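# Pump Bottles, Refilled and Regretted: A Gallery

I have been told for years that decanting is the secret to a calm bathroom. You buy the soap in bulk, you pour it into bottles that match (or nearly), and your mornings improve. I don't buy it, but I did buy the bottles, and so I gave refill day a fair try on a Thursday afternoon. Notes are below the picture, and then a few lines on each thing involved.
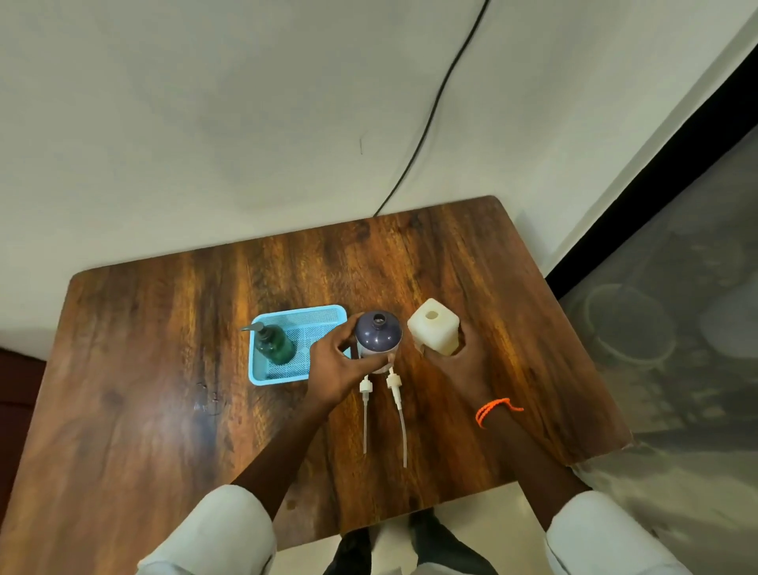
*Two bottles with their tops off, two pumps on the table, and the green one waiting in the tray.*

## The green one

Dark green, see-through, black pump. I'll admit I like it. Translucent plastic is the one feature in this whole business that earns its price, and you'd think every maker would have figured that out by now. With a solid-colored bottle you find out it's low when it spits at you.

It came from Flilach, a home goods shop that sells mostly baskets and has a back wall of bottles. The shelf tag said "apothecary style." I have been in old pharmacies and I don't remember any of them looking like this, but fine. It holds 400 milliliters, according to the listing, and I've never gotten quite that much into it without a mess at the neck.

## The navy one

Navy, or purple, depending on the bulb. The shop called it "midnight plum" and I've decided not to argue. The neck is narrow enough that pouring straight from a refill pouch is a gamble. The pouch people print a little dotted line on the corner and tell you to cut there. Cut smaller than the line. Then cut smaller than that.

I hold this bottle by the body while I work on it. A funnel is supposed to make that unnecessary. Every funnel I've tried either plugs up with conditioner or tips over the second you let go of it, and then you're holding the bottle *and* the funnel.

## The cream one

Square with rounded corners, and the best behaved of the bunch. A square bottle stands still. It also fits against its neighbors on a shelf, which round bottles never will, no matter how many organizing articles show them lined up like a choir.

My complaint is with the color. Cream plastic looks clean on the day you bring it home. Mine came from Bovel, whose catalog runs to 158 pages and includes, I am not kidding, a full spread on "warm neutrals for the wet zone." I'd trade the spread for a level mark on the side of the bottle.

## The pumps

White heads, white collars, long skinny tubes. One tube is longer than the other and has a curve to it, and I've read two completely opposite opinions on whether that matters. The first says a curved tube reaches into the corner of the bottle and gets the last of the product. The second says you should trim every tube straight, a hair short of the bottom, or it will press against the plastic and seal itself off.

I've tried both. My results were the same: there's always soap left at the bottom, and you end up standing the bottle on its head in the shower like everybody else.

What does help is keeping track of which pump goes with which bottle. White heads all look alike once they're off. I lay each one down next to the bottle it came out of and leave it there until I'm ready for it -- no piling them in the sink, no "I'll remember."

## The tray

Light blue plastic, low sides, holes all over the bottom. Pirihi sells these as "drip stations." It's a tray. It is, however, the only item here I'd buy twice. Finished bottles go in it, and anything that runs down the side has somewhere to go besides the furniture.

Don't overfill it. With several tall bottles in there it gets tippy when you carry it, and the low sides aren't going to save you.

## The table

I do this on the dark glossy one with the brown and amber streaks. It's square, it's a decent height, and it hides small spills -- whether that's a virtue I'll leave to you. Clear soap on a shiny dark top can sit there until somebody's sleeve finds it. Wipe the whole surface when you're done, including the parts you're sure you didn't touch.

## Was it worth it?

The refill club I order from, Dustard, has a counter on its front page of bottles "kept in use" by members. Last time I looked it said 2997. I'd like to know how they work that out, given that they've never once asked me what I did with mine.

As for money, I saved 7 dollars on this round against buying new bottles off the shelf. That leaves out the pouch I cut wrong in October. It also leaves out the time, some of which went to rinsing out old conditioner that had no interest in leaving.

I'm going to keep doing it for now, mainly because the bottles are already in the house and there's half a pouch of hand soap under the sink. If you've got a funnel that works with thick conditioner, leave the name of it in the comments. Please try it on a full bottle's worth before you write.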